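Ticket 919: left gripper drops out during the shirt demo
Site: Zanenside open day, bedroom station
Opened: 2021-03-06
Status: open, workaround in place

What's going on

Hi again, me from Zanenside! We had the doors open this morning and the shirt folding demo went great for two groups, then the left hand-held gripper started dropping off the Ferkow recorder right in the middle of a fold. The light stays on, the jaws still move fine by hand, but the session log just stops getting anything from it. Right gripper never misses a beat.

The log says "peer timeout 300" each time, and session 1133 has 6 of those in it (the worst one so far). Visitors didn't seem to mind, they mostly wanted a turn squeezing the handle, but I'd love to have this sorted before the July visit from the Zemness folks.

We're doing the fold on the big bed with the beige sheet, blue cotton shirt laid out flat, one gripper per hand. Phones get parked along the edge of the bed, and there were three of them there, so radio noise was my first guess.
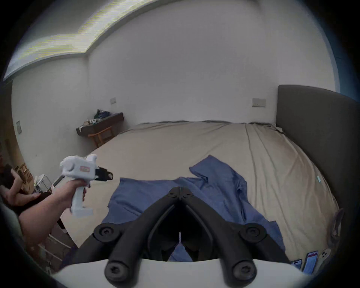

What I've tried so far

1. Restarted the recorder. Good for one fold, then the same timeout.

2. Swapped batteries between left and right. The problem stayed with the left one, so I'm ruling the battery out.

3. Had everybody switch to airplane mode. Fewer dropouts, I think? Could be luck, the group was smaller too.

4. Paired the left gripper again under a new name (I called it Sun, please don't rename it, my notes use that). Ran clean through the last group.

What I need from you

Can you check if Sun is on the same firmware as the right one? I can't find the version screen on my end. And if you've got a spare, send it over with the next box. I'll leave both units charging and run the shirt again tomorrow with the phones in the hallway.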